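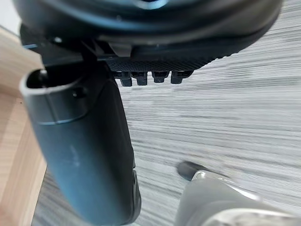
What went wrong with the office robot at Trestbridge?
A gripper on its right arm stopped reporting how hard it was squeezing, and the machine kept closing when it should have let go. No people were hurt, and the team has already found the fault.

Trestbridge put out its write-up on Aug 21, 2022, and it's a terrific read if you like seeing how engineers track down a problem. The two-armed robot, known in the lab as Mutiso, has been learning everyday office work since July: putting binders away, opening cabinets, moving chairs. It had finished 400 practice runs without a serious hiccup. Then, on a binder job, the right gripper clamped down and stayed clamped for 11 seconds until an operator hit the stop button.
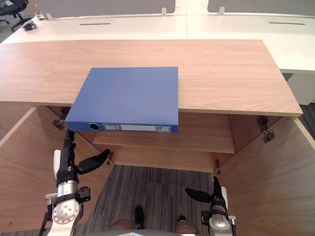 Montserrat Montes, who leads testing, had the robot powered down and went through the logs that same afternoon. The force signal had frozen at a single value, so the software believed it was barely touching anything and kept asking for more grip. The binder cover got a deep crease and the safety cutoff, which relies on the same signal, never kicked in.

The culprit was a connector in the wrist, made by supplier Ristimance, that could work itself partway out when the arm bent low. Cabinet and chair jobs call for a lot of low bending! Once the team knew what to look for, they reproduced the freeze on the bench in 122 tries, which is wonderful detective work for a fault that shows up so rarely.

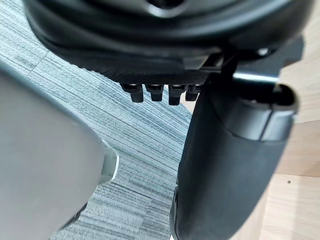 A gripper at work close to the underside of an office chair.

The fix has two parts. A locking clip now holds the connector in place, and a new software check opens the gripper whenever the force reading stays perfectly flat during a squeeze. "I'm thrilled we caught it on a binder," said Ksawery Witkowska, the safety engineer who wrote the check. Mutiso has to get through 200 clean runs before it goes back to its regular schedule, and the Maltavow lab, which runs the same wrist, is getting the clip too.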